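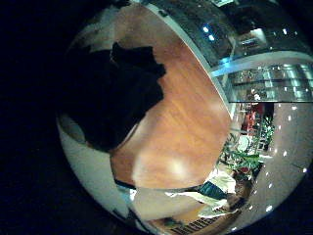 *6 min read*

I finally got to the Rønning open day, after missing the one in December, and I'm still grinning. We got 43 minutes at the bench with Umis, the arm they've been training to handle cloth. I'd only ever seen it in clips, and being near it is so much better (it's quieter than my fridge!). Leonardo Fiore ran the demo, and he let people ask whatever they liked, even the kid who wanted to know if it could tie shoes. Not yet, he said.

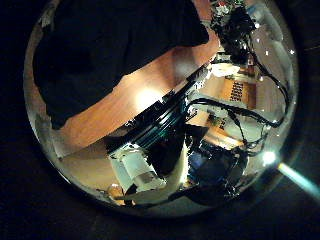 He was also very open about what goes wrong. Fabric is hard because it never lands the same way twice, and a grip that works on a towel can be useless on a sock. They do 15 tries on each item before changing anything, and he showed us his notes from Kestby, where the first 10 all flopped. I loved that!
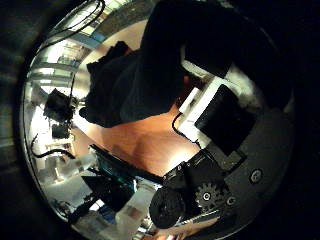
I've been trying to build a gripper at home since last year, so I spent most of my time pestering him about the hand. My own fingers are driven by string and they slip constantly. Looking at the dark toothed gear, with that chunky black roller right next to it, I started redrawing mine in my head before I'd even found my coat. I'm going to order some gears this week and see how far I get. The next stop on their tour is Skatum, and I've already asked for a spot.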